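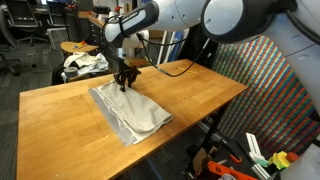 **Folding table and linens – room check, Pakden building, room 113**
March 2024
Checked by: Wilfredo Dimaculangan
Copy to: Jayanthi Devadiga

Marks: OK / Fix / Doubtful. I've used "Doubtful" where the last sheet said OK and I couldn't see why.

## 1. Table

- [x] **Top level and steady – OK.** Leaned on all four corners. No rocking. The last sheet says the feet were "adjusted," with no initials and no word on which foot.
- [x] **Edges free of splinters – OK.** Ran a dry cloth along all sides and it didn't catch.
- [ ] **Surface clean – Doubtful.** Small dark marks in the butcher block. They don't wipe off. I was told they're in the wood and always have been. Could be. They could also be ink or a scorch, and I'd like to know before we put anything cream on top of them again. Jayanthi, is there an older record of the top?
- [ ] **Finish sealed – Doubtful.** The label on the can in the closet says Pristetti oil, "food and fabric safe when cured." How long is cured? The can doesn't say and the log has no date for the last coat. Press a white napkin on it for an hour and look at the napkin.
- [x] **Joints between the staves closed – OK.** No gaps I could get a fingernail into.

## 2. What's on the table

- [ ] **Only the work in hand on the surface – Fix.** There's a thin yellow stick near the back edge, pencil-like. If it's a pencil it shouldn't be near light cloth. The rule has been on the wall since last June and I can't say it has changed anybody's habits. Put pens and pencils in the tray by the door.
- [ ] **Liner flat and fully under the cloth – Fix.** The thin grey sheet pokes out on the left side of the cloth in a long strip that ends in a point. Either the sheet is there to protect the cloth, in which case center it, or it's there out of habit, in which case take it away. I've asked twice what it's for and got two different answers.
- [x] **No cups or food – OK.**

## 3. Folded cloth

- [x] **Folded to a rectangle – OK, barely.** It's roughly one. One end is narrower than the other and the wide end is rounded. Fine for the shelf, not fine for the display rack.
- [ ] **Smooth after folding – Fix.** Soft wrinkles along the length. The Krishnan sheet in the binder claims this weave "relaxes overnight." I left one of the same batch on the shelf overnight and it looked the same to me in the morning. Smooth by hand before the last fold.
- [ ] **Hems lined up – Doubtful.** The hems show in layers along two edges. That may be how the fold is meant to finish, but the folding card doesn't say either way. Somebody please write it on the card.
- [ ] **Clear of the table edge – Fix.** The wide end comes nearly to the front edge. A sleeve will take it to the floor. Move the stack back a hand's width.

## 4. Cables and walkways

- [x] **Cables off the walking route – OK.** Walked it with a full basket, both directions.
- [ ] **Cables clear of the tabletop – Doubtful.** The black one hangs in a wide loop over the back of the table. Check that it can't drag on a tall stack.
- [x] **Outlet covers in place – OK.**

## 5. Shelves and stock

- [x] **Shelf brackets tight – OK.** 7 brackets, all turned by hand.
- [ ] **Count agrees with the book – Doubtful.** The book says 418 pieces. The Rallby delivery slip is missing, so the book agrees with itself and with nothing else. I didn't sign this line.
- [ ] **Damp at the back wall – Fix.** Bottom shelf feels cool and slightly clammy. The meter reads fine, but its battery cover is taped on and I don't put much weight on it.

## Before the next check

1. Napkin test on the table top – Wilfredo
2. Find the slip or recount – Jayanthi
3. Decide about the grey sheet, one answer only
4. New meter, or at least a new battery

*Reply from J.D.: The marks on the top were there when we bought it, I have the receipt with a note on it. Will look for the slip. I still think the wrinkles relax.*

*W.D.: Please send the receipt. Leaving line 1 as Doubtful until I've seen it.*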